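Progress report to Sumomari, second period
Prepared by Ayten Duman, June 10, 2018

Work on the drinking water part of the grant is on schedule. The dispenser is standing against the wall of the main room, with hot and regular taps, and spare bottled water is kept on the floor close by. Bülent Özkan ordered the large bottles through Pritero, which delivers every 18 days. We asked for a shorter interval and are waiting for an answer.
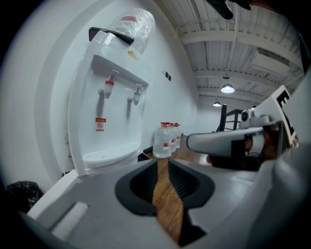

Water dispenser and bottled water, main room

Two items from the last report are still open. The paper cup holder has not been bought, as the model we budgeted for is out of stock. The sign telling parents to keep small children away from the hot tap has been written but not printed. Dilek Yaman will put it up before the July program starts.

The floor was a concern in the application. It is dark, glossy wood and spills are hard to spot, so we have set aside money for a rubber mat. Three quotes came in and the one from Başaran was the lowest. The mat should be here in 7 working days.

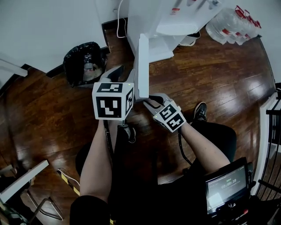

İlker Taşdemir asked that the mat reach well past the drip tray, as people tend to step back before they put the lid on their bottle. We have passed the larger size on to Başaran and it stays within budget.

Spending to date is attached. No change to the grant amount is requested.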